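Buno Lunch Club – progress report, second period
For: grants officer
From: project lead, Buno Lunch Club

Sending this ahead of the call so you have something in front of you. Apologies for the state of it, written between the morning delivery and the washing up. Budget sheet follows separately, same layout as last time.

Where we are

Club is running. Both sittings, every week we said we would, apart from the one we lost to the boiler (see below). Numbers up on the first period. We asked you for money to feed older people in Buno a hot lunch and give them somewhere to sit for a couple of hours afterwards, and that is happening. The second part, lunches taken out to people who can't get to the hall, started late but has started.

Meals served this period: 400 in the hall. Up to 80 more taken out to homes – the hedge is there as the first fortnight was written down on the backs of envelopes and I don't fully trust it. Proper sheet in use now.

Most people come back. A few came once and didn't, and where we had a phone number we rang. Answers were mixed: too noisy, too far from the bus, one hospital stay, one "I don't like rice". Noise we can do something about, and have put felt pads on the chair legs. Made more diference than I expected.

Kitchen

The big spend. Duda finished the refit in July, a bit later than promised. New extractor, new hand basin, second-hand range moved from the back wall to the side so two people can pass each other without one of them holding a hot pan over the other's head. Floor is good. Non-slip, easy to mop.

Snags still open with Duda:
Cupboard door by the fridge won't stay shut
Sealant behind the sink already lifting
Light over the hatch flickers when the extractor is on

They have been out once and say they will be out again. We are holding back the last part of the invoice until the light is done. Happy to talk about this on the call if it's a problem for your year end.

Boiler went the week after the refit. Nothing to do with Duda, it was old. Hall landlord paid for the repair, we lost one day of lunches and sent people home with sandwiches and a slice of cake, which went down so well that I've been asked when the boiler might break again.

Hygiene inspection done. Passed. Inspector wanted the allergen folder nearer the hatch and the probe wipes kept with the probe. Both done same afternoon.

Menus and food costs

Food costs are above what we put in the bid. Oil, eggs and butter mostly. We've brought it back a bit by changing what we cook, not how much. More pulses in the soups. Chicken thighs on the bone in place of breast – cheaper, and tastes of something. Fish pie is down to once a month and I have heard about it, believe me.

Marulanda are still our dry goods supplier. Reliable, they ring if something is short, and they let us send back a case of tinned tomatoes that came dented. Their delivery charge went up part way through the period. We now order less often and store more, so the shelving in the side room (bought from underspend, agreed with you by email) has earned its keep.

Vegetables from the greengrocer two doors down. He puts by what he can't sell at full price and we make soup of it. No paperwork for these so they don't show in the food line. Please don't read the low veg figure as people not getting veg.

Puddings: crumble remains the favourite by a long way. Tried a fruit salad. Won't be trying it again before the spring.

Special diets have crept up. Soft food for 2 of our regulars, low salt for several, and one person with a serious nut allergy, so the kitchen is now nut free full stop. Easier than trying to keep things apart on a small worktop.
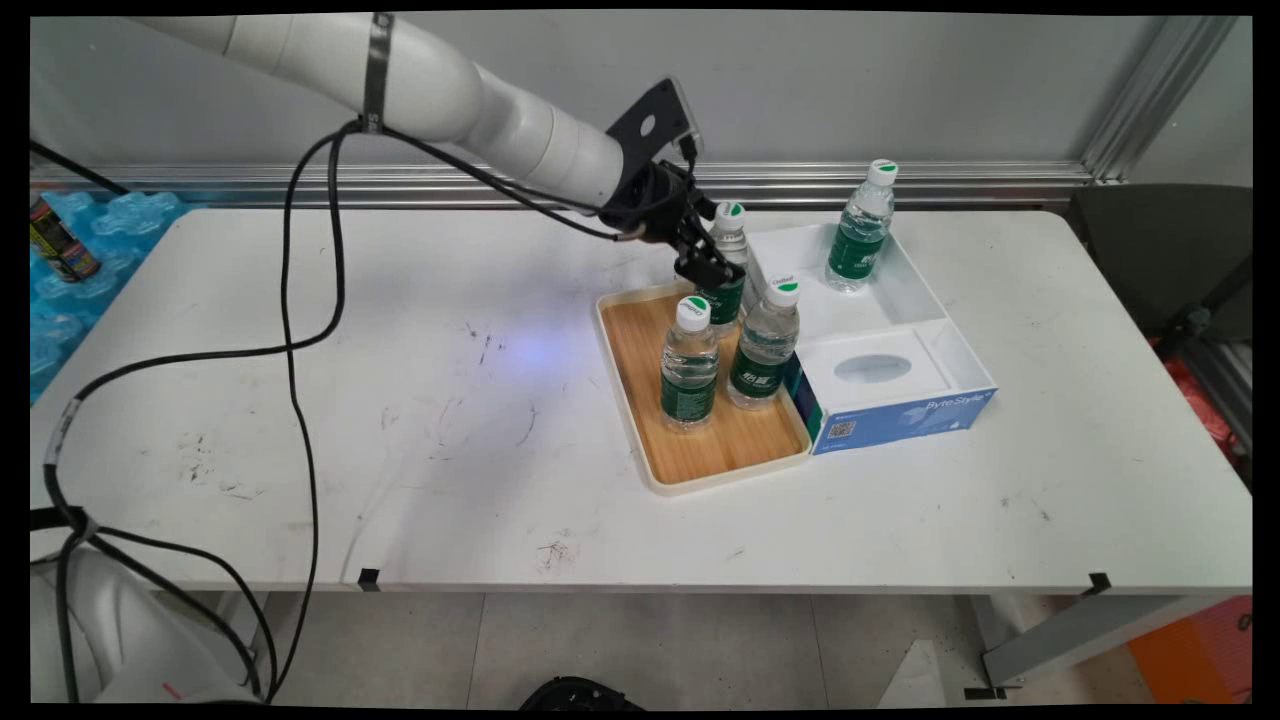

Table service has replaced the queue at the hatch. We changed over in the middle of the period after a near miss with a bowl of soup, and should have done it from the start. People sit down, food comes to them, no one is balancing a plate and a stick. It's slower. Both courses now take most of the sitting, which nobody seems to mind except the person washing up. We went for a wooden serving tray, same sort as in the photo, after the plastic ones bowed in the middle when loaded. Water goes at the back of the tray in a bottle, like the one standing there, and plates at the front. Means whoever is carrying can see the plates, and the tall thing is furthest from the person being served. Trays get wiped down between tables and are not put through the dishwasher, we found that out the hard way with a chopping board.

Also to do with drinks. The district nurses asked us to push fluids in the warmer weather and we have carried on with it. Jugs weren't being touched, too heavy for sore wrists. Smaller things that people can pour themselves get used. Squash on offer as well, and tea after, always tea after. We're not measuring what anyone drinks and don't want to, it's a lunch club.

Lunches taken out

Started with three households and has grown from there. All referred by the surgery or by a neighbour who comes to the hall. Delivery is by car, insulated boxes, last drop within the half hour. We turned down some referrals that were too far out to get there with hot food and passed them on to the council list, not ideal as I know that list is long.

What has come out of it that we didn't plan: the person at the door is sometimes the only visitor of the day. Visits run over. We've stopped fighting it and put fewer drops on each run. That does mean the cost per meal for the delivered lunches looks bad on paper. It will look bad in the spreadsheet too. I would rather explain it than hide it.

One fall found by a driver, ambulance called, person is home again and eating well. We've since written a one-page sheet on what to do if there's no answer at the door. Copy can be sent if useful.

Bookings

We were using a paper diary. We now use Stitum, on the hall laptop. It does the job – who's coming, what they can't eat, who needs a lift. Training took longer than planned and there was a bad week where half the bookings were in the diary and half on the screen. Over that now. Diary has been retired to the shelf though I notice it still gets written in.

Data protection: only two of us have the log in, screen locks, diet notes are kept to the minimum. Policy updated, attached to the budget email.

After lunch

Cards, dominoes, a bit of singing when the piano is in tune. Foot care came in once and was booked solid, would like that to be regular but it isn't in this grant. Talk on scams from the bank, well attended and a bit frightening. The chair exercise sessions in the bid have not happened. The instructor we had lined up moved away and the replacement wants more per hour than we budgeted. Two options:

Move money across from the print line, where we've hardly spent anything
Drop the sessions to fortnightly and stay inside the line

Prefer the first. Need your OK in writing either way please.

Spend in short

Capital – nearly all spent, apart from the Duda retention
Food – over
Transport – over, slightly
Staff hours – on budget
Print and publicity – well under. Word of mouth has filled the room, there doesn't seem much point in leaflets for a club with a waiting list

Waiting list

There is one now. Main hall is full at both sittings and I won't squeeze in more tables, the gaps between them are already tight for walking frames. A third sitting on another day would clear it. Cook is willing, hall is free, food money isn't there. Will put something on paper for you if there's any point in us asking. Tell me if there isn't and I'll save us both the time.

Next period

Finish snags, pay Duda
Get the delivery sheet totals right from day one
Chair exercises, subject to the above
Winter menu, more stews, see if Marulanda will do a better price on barley and lentils if we commit to the quantity
Feedback forms, large print. Last lot came back with tea on them and not much else, so we'll probably sit down with people and ask the questions out loud

Needed from you

Decision on print line
Confirmation that the retention can be carried over
Date for the visit. Come at lunch. Let us know beforehand if there's anything you don't eat.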